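4. Setting the hardness and filling the salt container

The Brandes dishwasher leaves the works set to level 3. The quick-start card says this suits most homes. Treat that with caution, as the card was written for soft-water areas and plenty of kitchens are nowhere near one.

4.1 Find out your water hardness. The paper strip in the bag gives a rough reading only. Your water supplier's figure is the better one.

4.2 Press and hold Start for 4 seconds until the display shows the current level.

4.3 Press Start again to step through the levels. Stop at yours and wait for the beep.

4.4 Unscrew the salt cap in the floor of the machine. Before first use only, fill the container with water.

4.5 Add dishwasher salt with the funnel until it reaches the neck. Wipe the thread clean and close the cap firmly.

4.6 Run a rinse programme straight away, with nothing in the baskets.

CAUTION: Never put detergent in the salt container. It ruins the softener, and the guarantee does not cover it.

Note: "All-in-one" tablets claim to replace salt. Above level 4 we have not seen one that does. Ledent tablets were no better than the rest in our trials, whatever the box says.

4.7 Checking the result

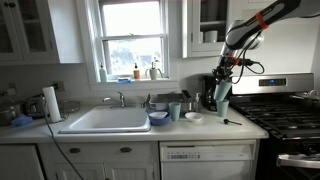 Hardness set too low shows up first as a white film, and people tend to blame the detergent for it. Run three full washes before you change anything. Judge by the same few pieces each time, and choose a plain matching set, such as the pale green tumblers on the worktop here, so that one odd piece does not mislead you. Hold each piece up to a window and rub the inside with a dry finger. If the film comes off with vinegar, it is limescale: go up one level. If it stays, the surface may be etched, and no setting will bring it back.

Note: The salt light can stay on for several washes after filling. Do not keep topping up to make it go out.

Text revised December 13, 2019 (Svenja Voß)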